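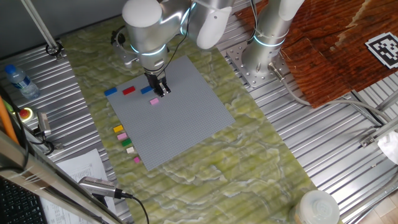 Henrik Teuber says you don't ever really believe the number until you try to take it out. His was 2,671 Sastex, sitting in an account at Natine, and he'd looked at it every morning for the better part of two years. Coffee, balance, shower. Then in February he clicked Withdraw, and the button went gray and stayed gray.

Same here. Mine was a smaller pile, and I clicked a few hours after he did, so I got the same gray button plus a banner. "Scheduled wallet maintenance." No end time on it.

If you never used Natine, quick version. Small exchange, one of the ones that would list anything. Sastex was the house favorite, a coin that paid you a little more Sastex for leaving it alone. You could trade it on two other sites but the volume was all at Natine, so that's where people kept it. Support was good. I want that on the record. I once sent coins to the wrong deposit address at 2 in the morning and a guy fixed it before I'd finished typing out how dumb I felt. So when the banner went up, most of us gave them the weekend.

The weekend went by. Then the banner changed to "extended maintenance," and the trading side was still running, and that was the bad sign. You could buy. You could sell. You just couldn't leave. Sastex on Natine went down while Sastex on the other sites went up a bit, and anybody who has been through one of these knows what the gap means. It's the price of being stuck inside.

People bought into the gap anyway. I know three of them. One did it with rent.
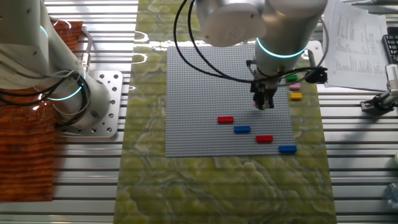

Red and blue bricks on the baseplate.

Back to withdrawals. The first thing that came back was a queue. You put in a request and got a position, and every morning the position was supposed to go down. Teuber's went from 2,000 to something lower and then up again, which I'm told is impossible in a queue. Mine never moved. The forum thread, which had been a page or so of people asking how long, turned into a place where folks posted screenshots of their position like it was a weigh-in.

There was also the fee. A $35 "priority verification," payable in anything but Sastex. Think about that one for a second. The exchange that ran on Sastex would not take Sastex.

I paid it. I'm not proud. I paid it at lunch standing up and got an email saying my documents were under review, and as far as I know they're under review now.

Teuber didn't pay. He went and read the terms of service instead, all of it, and posted the parts that mattered. Turns out (his words, in bold, on the forum) a deposit at Natine was described as "a credit extended by the user to the platform." So you hadn't stored your coins there. You'd lent them. Everybody clicked through that page on the way in, me included, and I write about this stuff.

He also found the company address. It was an office in Reinholz, second floor, over a place that does eyeglasses. He called the eyeglass place. They were very nice. They said mail had been piling up on the stairs and did he want it.

What I keep getting asked by readers is whether there were signs. Sure. There are always signs, after. But let me try and stick to the ones you could've checked beforehand, without being a genius:

No proof of what they held. Plenty of exchanges publish their wallet addresses so you can look. Natine had a page that said "Transparency" and on it was a paragraph about how much they valued transparency.

The payout on Sastex came in Sastex. Nobody outside was paying for anything. If the only source of the yield is more of the thing, you're being handed slices of your own pie, and everybody's slice gets thinner.

One place with all the volume. Go look at where your coin trades. If it's one site, then you don't own a coin so much as an account.

The withdrawal minimum crept up. It started at 10 Sastex and it got raised twice in the fall, each time with a cheerful note on network costs. I remember reading the second one. I remember thinking, huh, and then closing the tab.

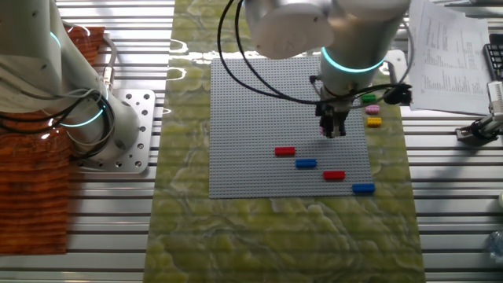 And the last one, the one I'd weight most, is that test withdrawals got slow well before they stopped. Teuber had pulled out a small amount in December just to see and it took four days. It used to be minutes. He figured holidays. I'd have figured holidays too.

So where does it stand. A claims outfit called Simberg has been brought in, or brought itself in, it's not totally clear, and they've got a web form up. You give your Natine username, your balance on the day of the freeze, and whatever evidence you saved. If you saved nothing you can still file, but you go in a different pile. I asked Simberg what a realistic recovery looked like and got a polite reply with no number in it. I asked who was paying Simberg. Also polite, also no number.

Roughly half the people I talked to for this haven't filed. Some are embarrassed. One told me he'd rather not know. A couple have sold their claims already to buyers who turned up in direct messages, for pennies, and I can't even tell them that was wrong. A few cents today beats a form. Maybe. 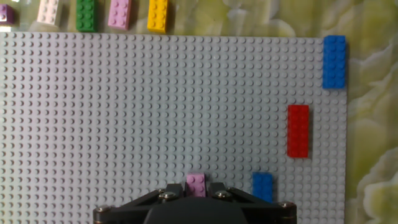 Bricks and baseplate, with the gripper at the bottom.

If you're in it, some practical stuff, fast, from people further along than me:

Screenshot everything now. The site is still up and it won't be forever. Balance page, full trade history, deposit history with the transaction IDs, the queue number, the emails. Export the CSV if the export works, it did for me on the third try.

Don't pay any more fees to get out. Not to Natine and not to the guy who says he knows a developer there. There's a lot of those guys at the moment.

Write down the deposit transactions from your end too. Your own wallet or bank shows them and that record doesnt depend on anybody's server.

Talk to a tax person before you write it off as a loss. The rules on frozen versus gone are fussy and I'm not going to try to do them in a sentance.

And if you've got coins on some other exchange, take a small bit out tonight. See how long it takes. Do it again next month.

Teuber filed with Simberg the day the form opened. Attached forty-odd screenshots, one for nearly every morning since the freeze. He's still checking, by the way. The balance page loads fine. It's even gone up a little, the payouts never stopped. The button's still gray.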